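# Loltgate folding drying rack

A floor-standing rack for indoor drying, sold by Condel in two widths. Replacement rails and feet are listed further down the page.

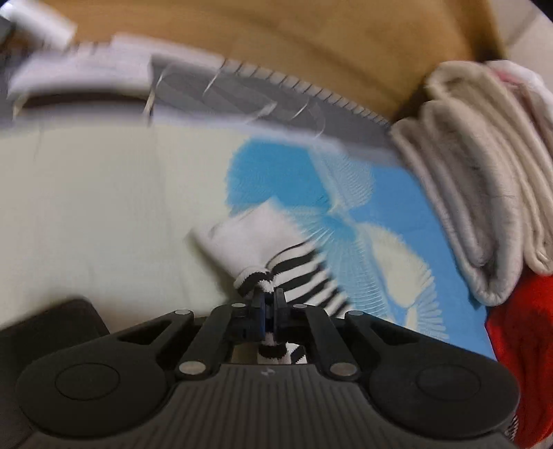
Colleen MacPherson wrote to us after a winter with the wider model: "I've had it up most days since the autumn and the rails haven't bowed. I wish the lower tier was a bit higher off the floor, as long towels touch the carpet. Socks and small things dry well on the top bars if you leave a gap between them."

The lower tier was raised by one notch in the current version. If you have the older frame, the new side brackets will fit it.

## What it is for

The Loltgate is meant for ordinary household washing in a flat or a house without much outdoor space. It holds a full machine load if shirts are hung on hangers from the end hooks and the rest goes over the rails. It will not take a wet double duvet. A single duvet can be laid across both wings, but turn it halfway through.

It is a plain unheated rack. It works at the speed of the room it stands in, so a cool room with the door shut will be slow whatever you stand in it.

## Sizes

| | Narrow | Wide |
|---|---|---|
| Rail thickness | same | same |
| Hooks at each end | yes | yes |
| Fold-down wings | one | two |
| Lower tier | yes | yes |
| Locking feet | no | yes |
| Order code | LG 289 | LG 308 |

Both fold flat and stand up on their own when folded. The wide model is the heavier of the two and most people leave it in one room. The narrow one can be carried upstairs under one arm.

## Materials

The frame is steel tube with a white powder coating. The rails are the same steel, capped at both ends. Hinges and feet are grey nylon. There is no wood anywhere in it and no bare metal that touches the washing.

The coating can be chipped if the rack is dropped on its corner. Chips should be dried and touched up before the rack is used again, as a rust mark on a pale shirt is hard to shift. A small pot of touch-up paint comes in the box.

## Setting it up

1. Stand the rack upright and pull the legs apart until both side catches click.
2. Lift the wing from underneath and swing the stay into its slot.
3. Drop the lower tier on to the brackets.
4. On the wide model, press the foot locks down.

To fold it, do the same in reverse. Do not fold it with the wing stay still in its slot. The stay will bend, and a bent stay is the part we replace more than any other.

## Load

Spread the weight. Jeans and towels go on the centre rails, lighter things on the wings. Wiesława Kwiatkowski, in our returns department, asks that people stop hanging bags of pegs from the wing tips. The wings are made for shirts and pillowcases.

## Drying small items

Pair socks before they go on, and hang them by the toe so that the elastic is not pulled. Thin socks can go side by side. Thick ones need a rail to themselves. Patterned or striped cotton should be turned inside out if the rack stands in a sunny window.

A clip rail for small items is sold separately. It hooks on to either end and carries 80 clips' worth of underwear, socks and baby clothes if you use the double-sided version, or half that with the single.

## Spare parts

- Wing stay, left or right
- Rail caps, bag of ten
- Side catches, pair
- Foot set, plain
- Foot set, locking (wide model only)
- Raised lower-tier brackets, pair
- Touch-up paint, white

Parts made before last May have a round catch in place of the square one. The two do not mix. Look at the catch on your rack before ordering, or send us a photograph of it.

## Cleaning

Wipe the rails with a damp cloth now and then. Washing powder leaves a film which picks up dust, and the dust ends up on the next load. Do not use scouring pads or bleach. The hinges do not need oil, and oil will mark clothes.

## Delivery and returns

Racks go out from our Vundville warehouse, boxed flat. The wide model is sent by carrier and needs someone in to take it. The narrow one may be left in a porch if you say so when ordering. Keep the box until you have checked that both catches hold.

Returns are accepted within the usual period if the rack is clean and the paint pot unopened. Bent stays are not covered, though a new one costs very little and takes a single screw to fit.

Trade orders, including those for guest houses and student lets, are handled by Siham Geagea. There is a lower price on larger orders, and the present batch is around 300 racks, narrow and wide together.

Page last checked 2026-02-17.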